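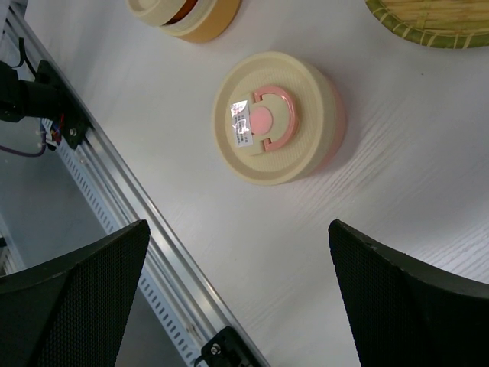
The Horkcombe kitchen is a food preparation site in Bemport operated by the catering firm Tesinon. It packs 2000 boxed meals a day for offices and schools. Robot arms were introduced on one of its packing lines in April, under a project named Nuttall.

Before the change, 40 people worked at the line, each filling and closing containers by hand. Ten of them now tend the robot stations, where they restock food, clear jams and check lids. The others moved to cooking and delivery. Tesinon gave each operator 100 hours of paid training.

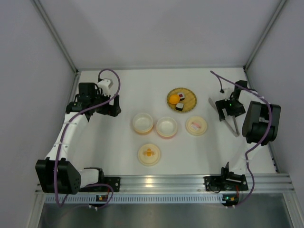 Two-armed work cell with a plate of food-like items, open bowls and two lids.

Staff have reported less wrist strain but more time spent standing and watching. Breaks, once taken by the whole line together, are now staggered. Pay for operators was raised by one grade after talks with the site's union.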